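What the Slab Knows About the Floor

Moisture testing under wood and wood-look flooring is still decided by habit on many small jobs

Published Feb 12, 2025

The complaint reached the contractor in October, when the heating came on at a two-story office building in Dilley. Planks along the north corridor had lifted at the short ends. The adhesive had turned soft and smelled of ammonia. The installer blamed the product, the supplier blamed the slab, and the general contractor produced a sheet of paper with one moisture reading on it, taken near the front door.

One reading says little about a slab. Concrete dries from the exposed face, so the top half inch can pass a surface test while the middle holds enough water to raise the relative humidity under a finished floor for years. Once the floor is down, the moisture evens out through the depth of the concrete. The adhesive then sees conditions the surface meter never measured.

In-slab probes address this. A hole is drilled to a set fraction of the slab thickness, sleeved, capped and left to settle before the probe is read. Common practice calls for three holes in the first 1000 square feet and one more for each additional 1000. At Dilley the ground floor measured 2862 square feet, which puts the minimum at five. The job file showed none.

Unadico, the testing firm brought in afterward, placed its holes in the corridor, two offices, the copy room and a storage bay. The corridor was the wettest. It ran over a section where the vapor retarder had been cut for a late plumbing change and never taped.

Repair options were limited. Grinding and a two-part epoxy coating would hold the moisture back but required the whole corridor to be stripped. Waiting was cheaper and had no end date. The owner chose the coating. The new planks went down over it with a wider gap at the walls and a different adhesive.
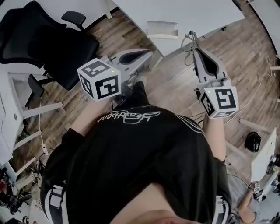 Rosalinda Abella disagrees with the emphasis on probes, arguing that most failures she is asked to look at start with a building closed up before the air handling runs, and that five good readings taken in an unconditioned space are no better than one bad one. She would have the test date tied to the mechanical startup in the contract.

Fontes, the adhesive supplier on the second installation, now asks for both: probe readings and a log of air temperature and humidity covering the test period. The log for the Dilley corridor is kept with the warranty.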